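4.2 Storing the guards

Read this section before you put the Kettani guards away for the first time.

1. Open all straps and wipe each guard with a damp cloth. Do not use water above 40 degrees.
2. Let the guards dry for 8 hours in a place with no direct sun.
3. Lay a flat piece of cardboard in the bottom of the bin.
4. Put the guards on the cardboard, one beside the other. 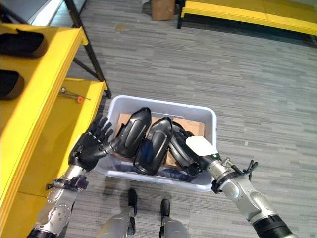 Fig. 8. Two guards in the white bin, on the cardboard.

5. Change the cardboard when it feels soft or has a smell.

Note: The guards may also be kept on an open shelf. In this case turn them once in a month, so the padding keeps its colour evenly.

CAUTION: Do not put heavy things on the shells. A shell with a crack must not be worn again, also if the crack is small.

For spare straps, please write to Kettani in Bredstead and give the size of your guard.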